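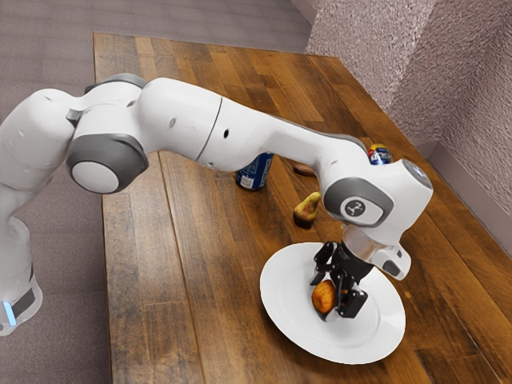 A white plate on a wooden table. Illustration: Zawadzka

Zawadzka opens supper rooms in the old Helard inn, Plindstead

PLINDSTEAD, Jul 26, 2018 - The family company Zawadzka informs that the ground floor of the Helard inn is again open for guests. The inn is written in the town books for the first time in 1617, and it served meals until the previous owner retired. After that the house stayed closed for 9 years.

The company bought the building in February of last year. The first work was the roof, which let in water above the kitchen chimney. After the roof came the floors, and the last part was the kitchen itself, where the old bread oven was cleaned and repaired by the mason Bogdan Cieślak. The oven will be used each morning for rye bread and, in the colder months, for baked apples.

There are two supper rooms. The larger one looks to the market street and takes guests without reservation. The smaller one, on the garden side, is kept for families and groups, and must be booked by telephone one day before.

"We wished to cook the food which people in this region really eat at home," says Aniela Duda, director of Zawadzka. "My grandmother made beet soup with smoked plum, and I did not find it in any restaurant. So it is now the first line of our menu."

The menu is short and will change every month. Head cook Lech Adamczyk buys the vegetables from growers in the Brastell valley, and the carp comes from the ponds on the same side of the river. In the opening weeks guests can order barley with mushrooms, carp in sour cream, potato dumplings with fried onion, and poppy seed cake. A smaller portion of each dish is available for children and for all who ask for it.

In the entrance hall the visitors will find a small exhibition of the inn's papers, prepared by the local historian Zofia Kozłowski. It includes bills, letters from travelers and one page of a guest book with a very angry remark about the soup. The exhibition is free, also for persons who do not eat at the inn.

The upper floor is not yet finished. Zawadzka plans to make guest rooms there, but the date depends on the staircase, which must be approved by the town building office.

The supper rooms are open every evening from five o'clock. The kitchen takes the last orders at nine.

Contact for press:
Lena Olszewski
Zawadzka, Helard inn, Plindstead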